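Josent: conjunto de manipulação de objetos pequenos em ambiente doméstico
Ficha de dados e regras de coleta 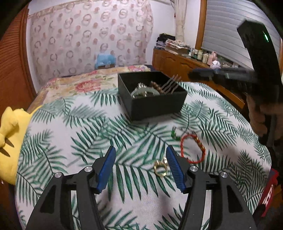

O Josent reúne demonstrações feitas com garras portáteis em quartos, salas e cozinhas habitados. A versão atual tem 2,717 episódios aceitos, de 3,124 enviados. Os demais foram recusados na revisão e não são distribuídos. Os números seguem a notação dos arquivos de metadados, com vírgula nos milhares.

Manutenção: Ga-eun Ko, equipe Platent.
Última revisão das regras: junho.

Escopo

As tarefas consistem em pegar, soltar, guardar e separar objetos leves: bijuterias, pulseiras, correntes, anéis, caixas sem tampa. Líquidos, lâminas, medicamentos e vidro ficam fora. Objetos do operador podem ser usados, desde que ele autorize por escrito a publicação das imagens.

Antes de gravar

1. Limpar as pontas dos dedos da garra com pano seco e conferir se os pinos das articulações não têm folga.
2. Abrir e fechar a garra por completo três vezes. Se um dos lados atrasar, não gravar.
3. Retirar da vista documentos, receitas, envelopes com endereço e telas ligadas. O resto do cômodo fica como está. Não arrumar o fundo nem trocar tecidos estampados por lisos.
4. Avisar quem estiver em casa. Rosto de terceiros invalida o episódio. Mãos são aceitas.

Durante a gravação

Um episódio corresponde a uma tarefa. Começa com a garra aberta acima da superfície e termina com a garra aberta e afastada do objeto. Tentativas falhas são mantidas quando o operador corrige o erro no mesmo episódio, com o campo "retry" preenchido.

Correntes finas e fios de contas devem ser erguidos na vertical, sem arrastar. Se a peça enganchar em outra, soltar e recomeçar. Não puxar. A mão livre não entra na área de trabalho, exceto para interromper.

Limite de 11 episódios seguidos por operador, com pausa depois. Não há coleta aos domingos.

Anotação

Cada episódio recebe nome da tarefa, tipo de superfície, tipo de recipiente e resultado. Material só é anotado quando o operador o informa. "Metal dourado" é aceito, "ouro" não. A ferramenta de anotação é o Tarar, e os campos obrigatórios estão em schema.txt.

Limitações conhecidas

Objetos brilhantes geram reflexos que prejudicam a estimativa de profundidade. Parte das peças fica encoberta pelos dedos da garra no momento do contato. Os cantos da imagem são escuros por causa da lente e não devem ser recortados antes do treino, pois a calibração supõe a imagem inteira.

Divisão

O subconjunto de treino tem 2,000 episódios e os restantes são de avaliação. A separação é feita por residência, nunca por episódio.

Uso

Permitido para pesquisa. Não é permitido tentar identificar moradores ou endereços. Pedidos de remoção são tratados pelo canal Clolteo e valem também para versões antigas.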